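栏目:工具箱边上

机箱里的线,到底归谁管

九月的楼里有一种特别的声音,就是旧台式机刚开机时那一嗓子。上个月我们把信箱里的来信翻了一遍,问空调的有,问车棚的有,问得最多的还是“家里那台老机器越来越吵,是不是该扔了”。先别扔。拆开侧板看看再说,多半会看到一团线,和一层你不想知道年龄的灰。

本期就说这团线。

先讲讲我自己的那台。机箱是从Kettunen的清仓角落搬回来的,店员说它“散热从容”。搬回家才明白,从容指的是里面空,空得可以随便塞线。装机那天我很有雄心,照着网上的教程打算走背线,走到一半发现背板和底板之间的缝只容得下一张名片,于是所有线又原路退回正面。盖上侧板,世界清净。这一盖就是好几年。

后来加过一块硬盘,换过一次电源,每次都告诉自己:下次一起理。电源换成了Hutateck的,线特别长,长到可以从机箱里牵出来晾衣服。多出来的部分怎么办呢,卷一卷,塞到硬盘架旁边。硬盘架旁边本来就有上一任电源留下的扎带,剪了一半,另一半找不到头。

所以这个周末我终于动了手。准备的东西不多:一把十字螺丝刀,一包尼龙扎带,一卷魔术贴,一把毛刷,一只用来装螺丝的酱油碟。酱油碟请洗干净。上一次没洗干净的后果,是主板螺丝至今带着一点生抽的光泽。 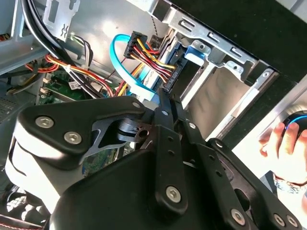 动手之前先关机,拔掉电源线,再按几下开机键,把余电放掉。然后什么都别拔,先拿手机拍几张照片,各个角度都拍。这一步看着多余,等你手里捏着一个两针的小插头,对着主板边上那一排针脚发呆的时候,就会觉得自己英明。我当年没拍,结果硬盘灯和电源灯互换了身份,到现在电源灯还是一闪一闪,很忙的样子。

线大致分两种脾气。电源线粗,红黄橙黑,拧着来的,弯一下能弹回来打你的手;数据线扁,听话,但是怕折。SATA数据线尤其如此,颜色再漂亮也别为了整齐把它折成直角,宁可让它松松地绕一个圈。有读者来信说圈太大不好看。机箱侧板是铁的,您平时看得见吗?

电源线可以管得严一点。顺着机箱边缘走,能贴着铁皮就贴着铁皮,每隔一掌宽扎一道。扎带不要勒死,留一点活动的余地,以后加硬盘还得从里面抽一根出来。我现在主要用魔术贴,能拆能改,适合我这种理完还要返工的人。剪扎带的时候用斜口钳贴着剪平,否则剩下的那个小尖角会在半年后划你的手背,比猫还准。

用不上的接口也别剪。总有人问能不能把多余的那几根剪掉,图个清爽。不能。卷好,扎好,放在空的硬盘位里,假装那里有一块硬盘。离风扇远一点,扇叶碰到线头的声音,很像有人在机箱里打扑克。

机箱内侧的铁皮支架,边缘往往没有打磨过,冲压出来什么样就什么样。手伸进去时慢一点,线从边上绕过去时也看一眼有没有被压着。戴手套固然好,但是戴了手套就拿不住那颗最小的螺丝,拿不住就会掉,掉了就会滚到主板底下。这颗螺丝我找了22分钟,最后把机箱抱起来晃,它从前面板里出来了。至于它怎么去的前面板,我没有兴趣知道。

灰的问题顺便说一句。毛刷轻轻扫,风扇用手指按住再吹,别让它空转。吹灰请到楼道外面去,不要在阳台,楼下的被子是无辜的。

理完以后开机,噪音小了一些。有多少是理线的功劳,有多少是扫灰的功劳,还有多少是因为我花了一下午所以希望它小,我没有仪器,不好乱讲。家里人的评价是“看着跟原来一样”,因为侧板已经盖上了。

几件杂事:

Brotdale活动室的工具柜补了一批魔术贴和两把长柄螺丝刀,长柄的那种专门对付电源后面的螺丝,用完请放回原位。上次那把短的是在微波炉上面找到的。

Grotport的旧件交换架还在老地方,目前富余的是数据线和显示器电源线,紧缺的是机箱挡板螺丝。拿来交换的硬盘请先清空,我们对您的年夜饭照片没有意见,但一共1000多张,挨个删也挺费工夫。

下期想写抽屉里的充电器。手上已经收到几封来信,其中一封附了一张清单,列得很细,最后一行写着“不知道是什么的,一袋”。欢迎继续来信,那一袋也欢迎带来,大家一起认认。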